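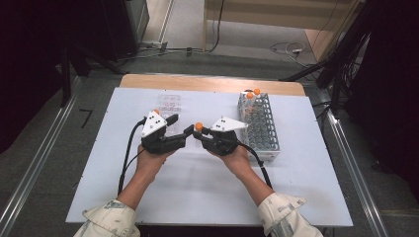 Clothing is the first topic in this unit because it is settled before you reach the bench. Most rules on clothing in a teaching lab come down to two questions: how much skin is covered, and how much fabric is free to move. A sleeve can do well on the first and badly on the second. The cream printed sleeves in the photo are loose, and one cuff stands open around the wrist. In Unit 2 work, a sleeve like that goes under a lab coat with a closed cuff, or gets rolled and pinned above the elbow before the coat goes on. Bare hands are fine for setting up dry glassware and racks. Gloves go on when the first bottle is opened.

Unit 2: Working at the Bench
Introductory Chemistry Lab, Plemport campus
Section leaders: Negin Ghasemi, Aled James

Read this before Tuesday. The first 11 minutes of the session are a check of coats, shoes, hair and eye protection. Students who are not ready wait outside until they are, and the time is not added back at the end.

Coats

Coats are cotton, knee length, with snap fronts. Snaps come open with one pull if something spills, and buttons do not. Polyester coats sold for kitchen or salon use are not accepted, as they melt onto skin when they burn. The cuff should sit at the wrist bone. If it reaches the knuckles, ask for a smaller size at the window.

Wash your coat by itself, not with other clothes. Do not wear it to the cafeteria.

Gloves

We use disposable nitrile gloves for this course. They are splash protection. They are not made for soaking your hands in a solvent, and some solvents go through them faster than students expect. Acetone is the usual one. If acetone gets on a glove, take the glove off, wash your hands and put on a new pair.

Take gloves off before touching door handles, phones, keyboards or the shared balance. To remove them, pinch the outside of the first glove near the wrist and peel it off inside out. Hold it in the hand that is still gloved. Slide a bare finger under the cuff of the second glove and peel it down over the first.

Laying out the work

Set out everything for a procedure before you start it. The order used in this course is:

Glassware at the back
Racks and stands to the side of your weaker hand
Reagents to the side of your stronger hand, labels facing you
Notebook off the work surface, on the pull-out shelf
Waste beaker in front of the rack, labeled before it is filled

Keep everything at least a hand's width from the edge of the bench. Reaching across an open container is the most common cause of spills in Unit 2, and a good layout gets rid of most of the reaching. If you find your arm crossing over a beaker, stop and move the beaker.

Test tubes

Fill a test tube no more than one third full if it will be heated, and no more than half full if it will not. Label the tube near the top, before anything goes in. Pencil works on the frosted patch; marker comes off with ethanol.

Metal racks can go in the water bath. Plastic ones stay on the bench. Let a metal rack cool before lifting it, and lift from both ends.

To mix, hold the tube near the top and flick the lower end with a finger. Do not put a thumb over the opening and shake.

Volumes and units

All volumes in the Unit 2 worksheets are in milliliters. The stock bottles are marked in liters, so a 2 L bottle is 2000 mL. Write the conversion in your notebook each time, even when it seems too simple to bother with. Last term a whole bench wrote down 865 L of rinse water in place of 865 mL, and two lab partners copied the figure without looking at it.

Spills

Small water spills: wipe up at once, paper in the regular trash.
Small acid or base spills: tell a section leader, then use the spill kit by the door.
Anything on skin: rinse under the tap for 15 minutes, and have someone else do the telling.
Broken glass: brush and pan only, into the glass box.

Before the session

1. Read worksheet 2A and draw your bench layout in your notebook.
2. Work out the three dilutions on page 3 - show the units at every step.
3. Check your coat size and cuffs.

Questions about coats or missed sessions go to Els Segers at the stores window.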